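Planning the equipment for a second PC teardown cell: a thread, 1/14 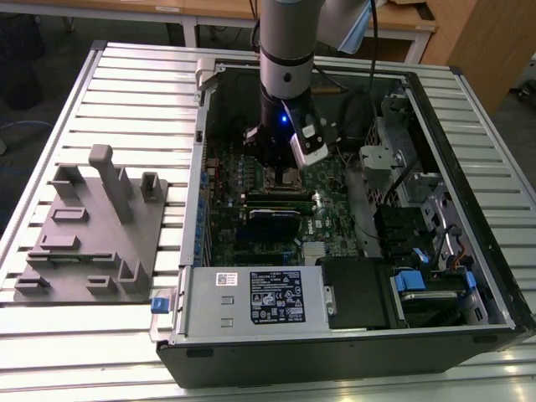 Last edited June 2020

Background for anyone new here. At the Etley site we take retired desktop towers apart for parts and scrap. One robot cell is running. I have been asked to write the equipment plan for a second, and I'm posting the working version because most published budgets for this kind of thing leave out everything except the arm.

2/14
Start with the unit of work, before any catalog. Ours is a desktop tower on its side, side panel off, interior facing up. The arm comes down from above into the case. Everything else in the plan follows from that: reach, wrist size, table area, camera placement. If your towers stay upright, very little of this thread will transfer.

3/14
Reach. People size the arm by the distance to the middle of the table. Size it to the bottom of the case at the far corner, with the tool pointing straight down and the camera mounted. We lost a good part of our nominal reach to that. On paper the arm we first shortlisted covered the table. In the layout software it could not get to the drive bays without folding the elbow into its own base.

4/14
Wrist width matters more than payload. Nothing we lift out of a desktop is heavy compared with what a small arm will carry. What stops you is the wrist and gripper body fitting between the drive cage and the rear of the case. Look at how the wrist partly shadows the processor socket area with the tool over it. Ask vendors for the wrist envelope as a drawing. Two sent us a payload chart instead.

5/14
The camera goes on the wrist, and it counts as part of the wrist. Budget for its bracket and its cable, and add its housing to the collision model on day one. The cell 1 plan listed the camera on a separate sheet under "vision", so the mechanical side never saw its dimensions. For cell 2 there is one line, "end of arm", and it covers gripper, camera, bracket and connectors.

6/14
Cables. Ours runs down the outside of the arm. That is cheap and easy to swap, and it needs slack for the worst wrist rotation. A proper dress pack was quoted at $700 per arm from Kekent. I have it as optional. My position is to buy spare cables first and count failures over two quarters.

7/14
Table. Slotted aluminum, oversized. Do not economize on area. The tower takes up one part and the fixtures need their own space beside it. Slots let you shift both without drilling. A cheaper flat-top bench would save $400, and I expect we would spend that on clamps and adapter plates inside a year.

8/14
Fixtures. The dark grey plate to the left of the tower is 3D printed, with a post, brackets and blocks standing up off it. Printed plates are the right call while part geometry is still moving. Revisions cost us filament and a night on the printer. I carry $300 a year for filament, nozzles and failed prints. Machined plates wait until a design has survived three months unchanged.

9/14
Variation in the feedstock drives the gripper budget. The one on the table has DELL printed on the board, blue tabs and handles for release points, a sheet-metal drive cage, black plastic ducts and a bundle of orange and yellow wires next to the cage. The next pallet may share none of that. Colored release points are a help to the vision system. Plan for the models that don't have them.

10/14
Wires are the expensive item. Rigid parts with known pull directions are a solved purchase: fingers, force limit, done. Loose harnesses are where vendor demos get short. I would not sign for any "full disassembly" package without an acceptance test on your own towers, harnesses included, with the pass rate written in the purchase order. Tolentino agreed to that wording. Brillstead offered a test on their own sample units, and I declined.

11/14
Things missing from the first budget that are in this one:
Spare gripper fingers, two sets
Calibration target and a flat place to store it
Lighting that does not glare off heatsink fins and bare sheet metal
Grounding for the table
Bins sized to the parts
Network drop at the cell
Operator time for loading and unloading
The last line is larger than all the others together.

12/14
Throughput. The business case for cell 2 assumes roughly 400 towers a month across both cells. I would treat that as a ceiling for the first year. Cycle time on a single familiar model is a poor predictor, and changeover between models is what you should measure. We started logging it separately in March. If your integrator quotes one cycle time, ask which model, and whether the side panel was already off when the clock started.

13/14
Lease or buy. For the arm, buy: it will be useful on something else if this work dries up, and resale is decent. For the vision hardware, lease if you can get a term under two years. For software, read the renewal terms before the feature list. One quote had a first-year price that looked fine and a renewal tied to the number of part types taught. For us that number only goes up.

14/14
Order of purchase for cell 2: table, arm, end of arm as one package, lighting, then nothing for a month while we run the same towers through both cells. Fixtures get printed as needed. Optional items are reviewed after that month.

Replies on grippers for flat cable and wire bundles are welcome, especially with failure rates. Vendor links without a price will be ignored.

Added after a question on 7/14: the table figure is the difference in price between the two benches, before freight. Freight on the slotted one was quoted separately and depends on whether your dock has a lift. Ours does not.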